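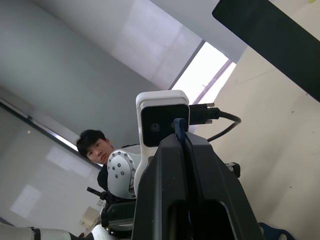
Help Center > Orders and Returns

Frequently asked questions

How long does shipping take?
Orders leave our Ladavent warehouse within 2 business days. After that, delivery depends on the service you picked at checkout. You'll get an email with a tracking number once the box is scanned.

Do you charge for shipping?
Orders over $59 ship free. Below that, the cost is shown in your cart before you pay. Oversize items such as the Takel garden bench always carry a freight charge, whatever the order total.

Can I change my order after I place it?
Yes, if it hasn't been packed. Call or write as soon as you can and have your order number ready. We can change the address, the color or the quantity. We can't add a different item to an existing order -- please place a second one.

What is your return policy?
You have 145 days from delivery to send back anything unused. Cushions and bedding must still be in the sealed bag. Refunds go to the original card.

Who pays for return shipping?
You do, unless the item came damaged or we sent the wrong one. In those cases write to us first and we'll email a prepaid label.

My Barbu lamp arrived without a shade. Is something missing?
Shades for the Barbu line are packed in their own carton and may come a day later. Check your tracking page for a second number.

Can I buy a gift card?
Gift cards are sold in any amount up to $1000. They don't expire, and they can be used over several orders. They can't be used to buy another gift card.

Do you sell to businesses?
Yes. Jamshid Akbari handles trade accounts for Firitz. Send him your tax certificate along with a list of what you need, and he'll set up your pricing.

Do you have a store I can visit?
The showroom next to the warehouse is open from April through the end of the year. Stock there is limited, so call ahead if you want to see one particular piece.

I still have a question.
Use the contact form and choose "Other." Raluca Moldovan and the customer service desk answer messages in the order they come in.

Last updated 2021-10-16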